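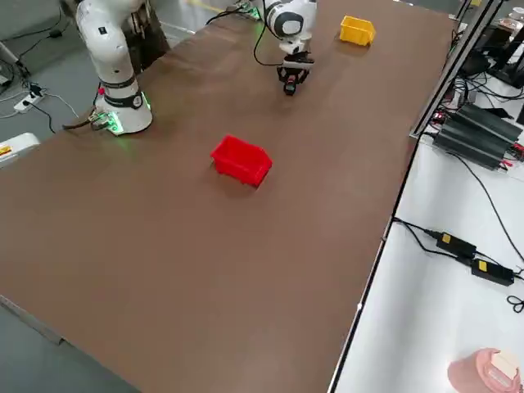
According to Welington Tavares, the bins were the first thing to make a difference to his mornings, well before the new shelving or the labels: he no longer has to open a drawer to find out what is in it. His remark, made at the close of the parts room reorganization, has since been repeated by several colleagues, and it serves as a fair introduction to this page.

Bins and Work Surfaces: Gallery
October
By the Facilities Office, Hilorico Technical Center

Print this page | E-mail this page

The Hilorico Technical Center keeps 2,823 separate stock items in its parts room. Until this year most of them were held in closed drawers, with a paper index at the counter. Under the reorganization, small parts were moved to open-fronted plastic bins, and the work tables were cleared of anything not in daily use. This gallery is concerned with the bins and with the table surfaces on which they are set out. The notes have been prepared for staff and for visiting groups from the Prondero and Marinho sites, where the same arrangement is under review.

The red bin
The bin is a plastic container, rectangular and open at the top, with a sloped front lip. The lip allows a person standing at the table to see the contents and to reach in at a low angle. Under the Center's color plan, red is assigned to fasteners: screws, washers, nuts and threaded inserts. Mixed fasteners are not to be returned to a red bin. They go to the sorting tray at the counter.

The yellow bin
Similar in shape to the red, the yellow bin is reserved for electrical small parts, including terminals, ferrules and cable clips. Staff asked for a strong contrast between the two colors so that a bin left on the wrong shelf could be noticed from the doorway. Blue and green were considered for later use and have not yet been assigned.

The table surface
The large table has a smooth brown surface, with slight scuffs in places. Scuffs of this kind are accepted in normal use and need not be reported. Cuts, lifted edges and stains should be entered in the room log. The surface is wiped with a damp cloth at 4:30 p.m. - solvents are not permitted.

Space between bins
Bins in use are set well apart, with open table between them. The earlier practice of lining containers edge to edge along the front of the table has been discontinued, as small parts were often dropped into the wrong one. A bin may stand at an angle if this suits the person working from it.

The side table
A white side table stands beyond the metal rail at the right of the large table. Paperwork, drawings and personal items belong on a side table and should be kept off the brown surface at all times.

Supply and replacement
The first order, placed with Gamadico, was for 313 bins in the two colors. A further 70 are held in reserve in the lower store. Cracked bins should be handed in at the counter, where a replacement will be issued against a signature. Shelf labels are printed on request and are normally ready the same afternoon.

Groups wishing to view the parts room are asked to write to the Facilities Office at least two weeks ahead. Visits are limited to eight persons and begin at the main counter.

Contact: Facilities Office, Hilorico Technical Center | Copyright Hilorico Technical Center. All rights reserved. | Back to top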